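When a gripper snags a knit: how to stop, free the fabric and find the fault

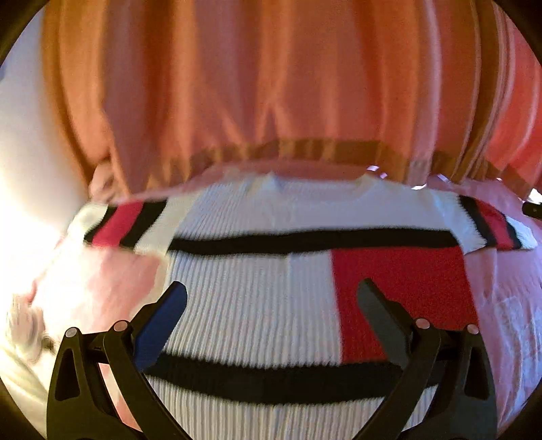
Knitwear is the cloth which gives us the most trouble in folding trials. On a woven shirt the fingertips slide, but on a knit they can catch a loop and pull it, and then the program continues as if all is normal. A sweater like this one, white and ribbed with black stripes and a red block on the body, is good for learning, for the reason that a rib which was straight and is now bent shows quickly against a stripe. The steps below are written for our two-finger tool, the Vurkden, but they should be useful for similar ones.

Step 1. Stop the motion

Press the stop button as soon as you see the cloth lift where it should stay flat. Do not press "open" first. On our version the open command also starts a small retreat of 8 millimetres, and this is enough to break a loop. I learned this on a Thursday with a cardigan that belonged to Willy Verstraete, and I bought him a new one.

Step 2. Take away the power from the fingers

Switch off the finger motor at the control box and wait until the light is off. Keep your hands out of the linkages before this moment. The space between the bars closes when the fingers move, and it can pinch you quite badly – my colleague Musyoka Mollel had a blue nail for three weeks.

Step 3. Free the loop by hand

Push the cloth towards the finger, never away from it. When the loop becomes slack, lift it over the tip with a blunt needle. If it does not come, loosen the pad screw a half turn and try again. Please do not use scissors.

Step 4. Look at the pad

Pass a piece of nylon stocking over each fingertip. If it catches, the pad edge is rough or is coming off from the metal. In our case the glue had opened at one corner and made a lip which you could feel but hardly see. Our pads had done almost 2,000 grasps at that time. Change both pads together, or the grip will be uneven.

Step 5. Check the force limit

In the Arkatano software, open the finger settings and read the closing limit. For knits we use level 3. Ours was at 4, left there after a test with towels. The snag alarm did not react, as it compares the force with this same limit.

Step 6. Test before you continue

Make a few slow grasps on an old sweater, at different places and also across the ribs. Watch the cloth during the opening and not only during the closing. Write the pad change in the log, with the new limit, so the next person does not need to guess.

If the snag comes back with new pads, look at the pivot pins. A loose pin lets one finger arrive lower than the other, and it will scratch along the cloth. I will add a page on changing the pins when I have done it a second time.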